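Subject: Re: [smallbiz-news] Flelleo buying Sodent

Hi all,

Well, that was quick! I'd only just finished reading the Sodent annual report and now Flelleo wants the lot. 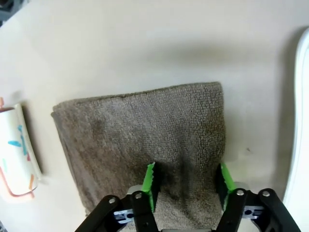
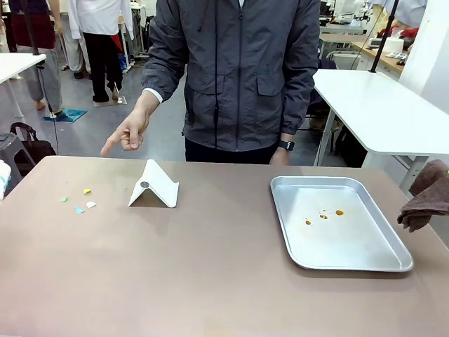 Top, a folded brown towel; second, small colored pieces and a white phone stand on a table.

On July 15, 2025, Guzmán wrote:
> Flelleo is offering $25 a share for Sodent, 80 percent cash.
> Does anyone think the board holds out for more?

I doubt it. The stock hasn't seen that price in five years, and the Clametley plant keeps losing money (98 jobs there, so I do feel for them). My guess is they grumble a bit, get a slightly bigger cash portion and sign in August.

I own a tiny bit of Sodent, so take this with some salt! Has anybody seen the full offer letter? The link on their site is dead for me.

Cheers from Clametley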